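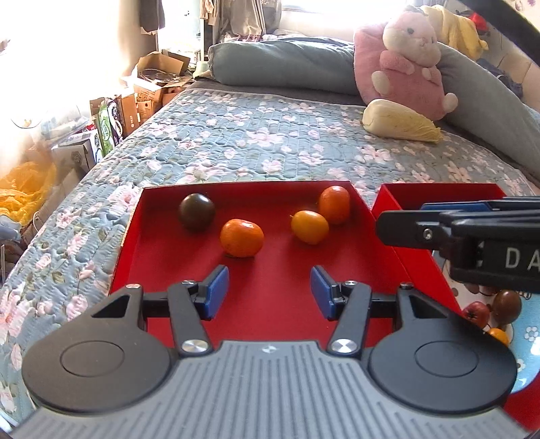
An open red box on a floral quilt.

The Penent field has been about to produce gas for so long that there are people in Droltton who have retired from waiting for it. The licence was granted, lapsed, was granted again, and now belongs to Permont, a company with 20 employees, a rented floor above a dentist and a firm belief that next August will be different.

It may be. The well drilled last year went down 978 metres and found what the company's announcement called "encouraging indications", a phrase the town has learned to translate. The share price rose for an afternoon. Lech Pietrzak, who runs the hardware shop by the harbour, bought in during the previous burst of encouragement and keeps the certificate in the till, under the foreign coins.

"I look at it when trade is slow," he told me. "So, quite often."

Permont's managing director, Wilson Cuadros, is a tall, courteous man who draws rock layers on any paper within reach. Over lunch he drew them on the menu, then on mine. The gas is there, he said, and was never in doubt. What has been in doubt is the pipe. The nearest connection to the grid is on the far side of the Flores estate, and the Flores estate would like to be paid for the view it will lose while the trench is open. Its agent, Lorena Gallardo, has turned down 3 offers, each in a shorter letter than the last.

"They keep sending me brochures," she said. "There's always a child running through wheat on the front. We don't grow wheat."

Meanwhile the council has already spent the money, at least in its head. The plan for the first year's royalties includes a new roof for the swimming pool, a bypass and a visitor centre devoted to the history of the field, which at present would be a history of meetings. Anas Atallah, the councillor who wrote it, admits the bypass was ambitious for a town of 3,000 people. He has kept it in anyway. Taking things out, he says, sends the wrong message to investors.

The investors seem to be getting plenty of messages. A larger partner was meant to take half the licence in the spring and has asked for more time to study the figures. Cuadros calls this normal. Florencio Robles, who worked on the very first Penent well and now rents out rowing boats, calls it normal too, though he says it in a different voice. He remembers the drilling crew filling every spare room in Droltton and the baker opening at four in the morning. Then the rig left, and the baker went back to seven.

He still has his hard hat. He uses it for bailing.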